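From: Kenneth Agbayani
To: Gatchalian swap list
Date: Mar 12, 2023
Subject: Re: [gatchalian-swap] Odds and ends bins - what goes, what stays

Kyu-ri Jeon wrote:

> I went through the shelf by the side door last night and we are out of
> room again. The clothes and the books are fine. The problem is the
> odds and ends. People drop in whatever they find at the back of a
> drawer and it sits there until September.
>
> Could we agree on a few things before the next swap?
>
> 1. Do we still take cleaning stuff (dusters, brushes, cloths)?
> 2. Do single toys go with the toys or with the odds and ends?
> 3. Are we keeping the metal bins or going back to cardboard?
>
> I don't mind which way it goes, I just want it written down so I can
> point people to it.
>
> Kyu-ri

Thanks for getting this started. I'll take them in order.

On 1, yes, if it's clean. Dusters go every time, the fluffy kind especially, and Kristine Soriano has asked for them twice for the preschool's craft corner. They get washed and cut up for something, I don't know what. Brushes only if the bristles are still straight. I'd say no to cloths. We had a whole bag of them last time and took the same bag home.

Anything still in its package should go at the front of the bin where it can be seen. Tape measures are a good example. If somebody can tell it's in the package they pick it up, and if it's under a duster they don't. I had one go through three swaps that way. Jonalyn finally took it for the sewing box.
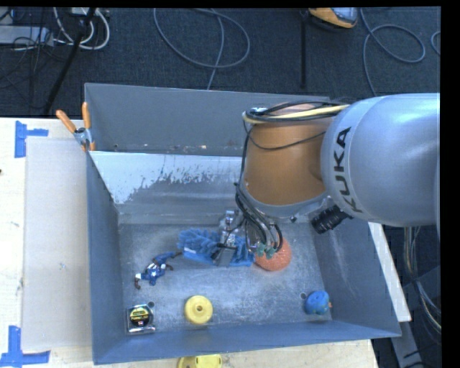 On 2, I would leave single toys in with the odds and ends. A figure or a ball looks lost on the toy table next to the board games, and the kids go straight to the bins anyway. The exception is anything that belongs to a set. If you have one piece and think the rest may be at home, please hold it back until you've looked. Reynaldo Belmonte brought in the Enenon track pieces in two lots and they ended up with two different families, and I spent an evening on the phone about that.

Balls - please, only ones that hold their shape. No tennis balls the dog has had.

On 3, I vote for metal. The cardboard ones went soft at the bottom after the rain and we lost the corner of one completely. The metal ones are heavier to carry, but they wipe out with a damp rag and they stack. If weight is the complaint, don't fill them so full. One layer on the bottom, spread out, is plenty. Nobody wants to dig, and small things work their way down and stay there. I'd sooner have four bins with a thin layer than two packed to the top.

That does mean more table space. We have the two long tables and the folding one from Iltance, and the folding one has a bad leg. I can look at the leg but I can't promise it.

Two more things while I have everybody.

The labels. I still have the roll of 30 stickers from last year and I'd like to use them up before we buy more. One per bin, written large, on the short side. Last time they were on the long side and you couldn't read them once the bins were pushed together.

Drop-off. Please come 45 minutes before we open, no earlier. The door is locked until then and I don't want bags left on the step. If you can't make that, message me or Jonalyn and one of us will pick up from you the evening before. We're in 166, the side entrance.

Kyu-ri, if nobody objects by the end of the week, would you put the answers to your three questions on the sheet by the door? You have the nicer handwriting. I'll bring tape.

Reynaldo, are you still good for the van? I need to know for the tables.

Kenneth

_______________________________________________
gatchalian-swap mailing list
To leave the list, send a blank message with "unsubscribe" in the subject line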